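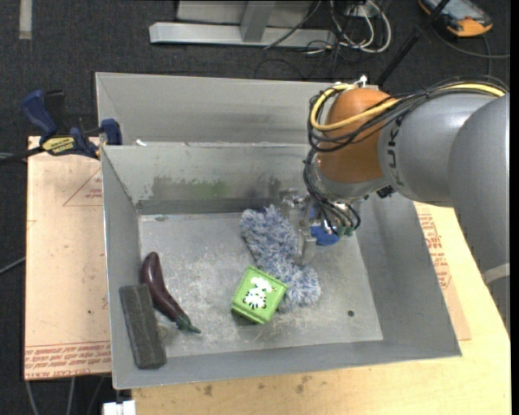

Nandini Sundaramさんからは先に釘を刺されていて、インドではあれをエッグプラントなんて呼ばない、ブリンジャルだよ、オーベルジーヌと言う人は料理本の読みすぎだ、とのこと。まずこれをそのまま読み上げる。笑いが起きたら少し待つ。

話者用メモ「なすの名前はどこから来たか」
会場:Skokis 2階
持ち時間:80分(質疑込み)。April の回より短いので、脱線は控えめに!

■出だし
自己紹介は短く。言語学者ではなく、野菜の名前を調べるのが好きでたまらない人間だと最初に言っておく。間違いを見つけたら休憩中に教えてほしい、とも。

そのまま会場に聞く。英語でなすを何と言うか。たぶんエッグプラントとオーベルジーヌに割れる。ブリンジャルが出たら大喜びして、その人にどこで覚えたかを話してもらう(長くなってもいい、ここは絶対おもしろいから)。

続けて「エッグってなんで?」と問いかける。答えは白なす。卵くらいの大きさで、卵みたいに白い実のなる品種が昔からあって、英語圏ではその姿からついた名前だった。紫の長い実だけ見ていると、この名前はどうしても腑に落ちない。わたしは白い実の苗を見るまで、ずっと味の話だと思っていました。この告白は入れる。

■本題その一 アラビア語まで戻る
ここがいちばん好きなところ。早口にならないこと!

サンスクリット系の言葉がペルシア語に入ってバーディンガーン、アラビア語でバーディンジャーン。ホワイトボードに矢印で書く。綴りは書かず、カタカナだけで進める。綴りを書き始めると全員がノートを取り出して顔が下を向いてしまう(前回の反省)。

サンスクリットよりさらに前、ドラヴィダ系の言葉までさかのぼるという説もある。これは「という説がある」で止める。深追いすると帰ってこられない。

アラビア語には定冠詞の「アル」がつく。この冠詞ごと借りたか、冠詞なしで借りたかで、ヨーロッパの名前が二つの組に分かれる。ここでゆっくり、もう一度言う。

冠詞ごと借りた組:
スペイン語のベレンヘナは……こちらではない! 去年ここで言い間違えた。ベレンヘナは冠詞なしの組。
冠詞つきはカタルーニャ語のアルバルジニア。これがフランス語に渡ってオーベルジーヌになり、そのままイギリス英語に入った。頭の「オー」は、もともと「アル」だったわけです。
砂糖のアスカル(スペイン語)や綿のアルゴドンも同じ仲間だと言うと、スペイン語をやった人がうなずいてくれる。

冠詞なしの組:
スペイン語のベレンヘナ、ポルトガル語のベリンジェーラ。

ポルトガル語の発音はAfonso Bastosさんに録音をもらってある。リスボンの言い方だと真ん中の母音がほとんど聞こえなくて、わたしの耳には「ブリンジェーラ」に近い。音を流す。もう一回流す。で、ブリンジャルと続けて言ってみせる。ここで会場から「ああー」という声が出るはず。出なかったら録音をもう一度。

■本題その二 インドに帰ってきた名前
インド英語のブリンジャルは、ポルトガル語から来たとされている。つまり、インドのあたりを出た名前が、ペルシア、アラビア、イベリア半島をめぐって、船でまたインドに戻ってきた! 形はすっかり変わって、本人もたぶん自分だと気づかないくらいになって。

ヒンディー語ではバインガン。こちらは遠くへ出かけずに地元で育った親戚、と説明する。焼きなすの料理バインガン・バルタの名前を知っている人がいたら、ここで拾う。火であぶって皮をむいて、つぶして香辛料と炒める料理。日本の焼きなすと途中までまるで同じなのがうれしい。

Sundaramさんの話を紹介してよいと本人から許可をもらっている。家ではタミル語でカッティリカーイと呼ぶそうで、これは全然違う形。同じ国の中でも言葉の系統が違えば名前も違う。北と南で分かれるとだけ言って、詳しくは質疑に回す。

■寄り道(時間が押していたら飛ばす)
イタリア語のメランザーナ。元をたどるとやはりアラビア語なのに、頭に「メラ」、りんごを思わせる音がついた。そこから「マーラ・インサーナ」、気の狂ったりんご、という解釈が広まって、食べると正気を失うと恐れられたという話が残っている。名前のほうが先に変わって、あとから怖い意味がくっついた。民間語源の教科書みたいな話で、何度しゃべっても楽しい。

なすはナス科なので、同じ科に毒草がいる。だから怖がられたのも無理はない、と一言添える。ただし料理の安全の話にはしない。

■本題その三 日本語の「なす」と「なすび」
まず手を挙げてもらう。「なすび」と言う人。西のほうの出身の人が多いはずだけれど、決めつけない。

古い形は「なすび」。奈良時代の文書にも茄子の字が出てくる。「なす」のほうは、宮中の女房言葉で「おなす」と言ったところから広まったとされる。おでん、おかか、おなか、と同じ並び。上品な略語が東に広まって、いまでは標準の顔をしているのがおもしろい。

「なすび」の語源は諸説ある。
・夏に実がなるから「夏実(なつみ)」が変わった
・中の味が酸っぱいから「中酸実」
夏実の説はきれいで、わたしも大好き。でもきれいすぎる語源は疑う、という話を必ずする。酸っぱい説は、会場の人に「酸っぱいと思ったことありますか」と聞くと盛り上がる。

縁起の話も少し。一富士二鷹三茄子。「成す」に掛けたという説明が有名で、駿河の名物を並べたのだという説もある。どちらが正しいと思うか、となりの人と少し話してもらう(この間に水を飲む)。

秋茄子は嫁に食わすな、も必ず誰かが持ち出す。嫁いびり説、体を冷やすからという思いやり説、嫁はねずみのことだという説。準備はあるけれど、こちらからは出さない。

■紫色のこと
名前の話が続いて疲れてくるころなので、ここで色に移る。皮の紫はアントシアニンの仲間で、ナスニンという名前がついている。なすからとってナスニン! 科学の世界の名づけが、急に近所の人みたいになる瞬間で、わたしはこれを知った日に家族全員に言って回った。

ぬか漬けに古釘やみょうばんを入れると色がきれいに残るのは、この色素が金属と結びついて安定するから。漬物をする人が会場にいたら経験を聞く。「茄子紺」という色の名前も見せたい。色見本の紙は Whitlock の封筒に入っている。回覧して、最後に必ず回収。

■配布物と手元の確認
・資料は100部。Holer の印刷が届いたら、カタルーニャ語のところの誤字が直っているか見る。
・申し込みは280人のうち、会場で聞く人と配信で聞く人に分かれる。配信の人にも手を挙げてもらう場面を作ること。チャットに「なす」か「なすび」と書いてもらえばいい。
・録音の再生は Ikon の小さいスピーカーで。開始前に後ろの席まで行って自分の耳で聞く。
・ホワイトボードのペン、青と黒。

■質疑で来そうなもの
「トマトやじゃがいもも同じ道を通ったのですか」
通っていない。あちらはアメリカ大陸から来た。なすは旧世界の野菜なので、道がまるで逆向き。地図があると早いので、白地図を一枚用意しておく。

「中国語では?」
チエズ。漢字は茄子で日本語と同じ。写真を撮るときに「チーズ」の代わりに言う人がいる、と教えると必ずみんな口に出してくれる。

「いちばん好きな名前は?」
毎回変わるけれど、いまはバーディンジャーン。声に出したときの転がり方がたまらない。全員で一回言ってもらってから、アンケートの案内へ。

アンケートの最後の欄は「あなたの家でのなすの呼び方」。方言も、おばあさんだけが使っていた言葉も大歓迎と伝える。集まったものは次の回の冒頭で読む。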